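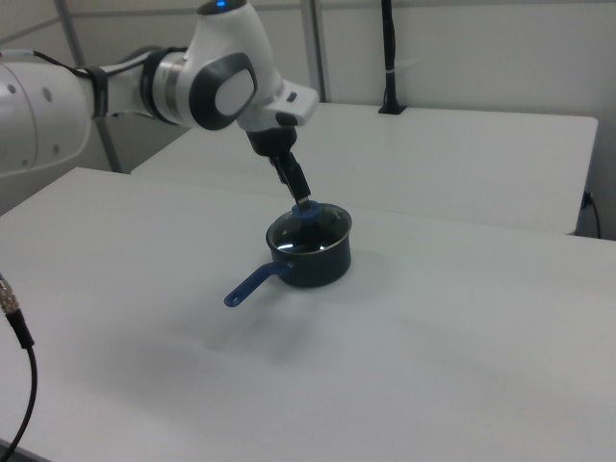
Soup at the End of the Street: Talking with Coralie Cosgrove
By Jolene Tawhiri
2023-04-03

Coralie Cosgrove has made soup for her neighbors every January for years, and when I called to ask her why, she laughed so hard she had to put the phone down. "I make too much," she said when she came back. "I only know how to cook for a crowd. My mother was the same way!"

She grew up over Papadopoulos, the corner grocery her family rented rooms above, and she still talks about the smell of the stairs: onions, dill, floor soap. The owner's niece, Theano Politis, taught her to make lemon and rice soup when she was nine, and it's the first thing she'll hand you if you turn up hungry (I did, and I went home with a jar as well).

"Theano would never let me rush the egg," Coralie told me. "You add the hot broth to the egg a spoonful at a time and you keep whisking. I ruined so many pots. She'd look in, say 'scrambled,' and walk off."

Her notebook is a wonderful thing, fat and spotted with grease, and it has 253 soups in it. She numbers them in the order she learned them. Number 22 is a split pea with smoked paprika that I'd happily eat all winter. Number 3 is just called "Wednesday's," and she has no idea what it means. "It says carrots, barley, and 'the other thing.' I was eleven! I've tried it with celery, I've tried it with turnip. Turnip was closer."

I asked what she tells people who say they can't make soup, and she got going right away. Salt early. Cut the onions smaller than you think. Keep your cheese rinds in the freezer and drop one in with the beans. She's firm on blenders, too: half the pot, never all of it. "I want to find something with my spoon," she said. "Otherwise I'd drink it out of a mug."

Bread came up next, and so did her neighbor Teodoro Gallegos, who bakes the rolls. They've argued for years over whether a roll should be dipped or torn up and dropped in. Teo is a dropper. "He lets it sit there until it's pudding," Coralie said. "And then he tells me my soup is thick."

She's working on number 254 now, a roasted squash with green chile, and it's giving her trouble. The first try was too sweet, and the second was so hot that Teo asked for milk. She thinks a little lime might fix it, or maybe some of the barley from Wednesday's. I asked if I could come by for the next round, and she told me to bring my own bowl and a bag of limes.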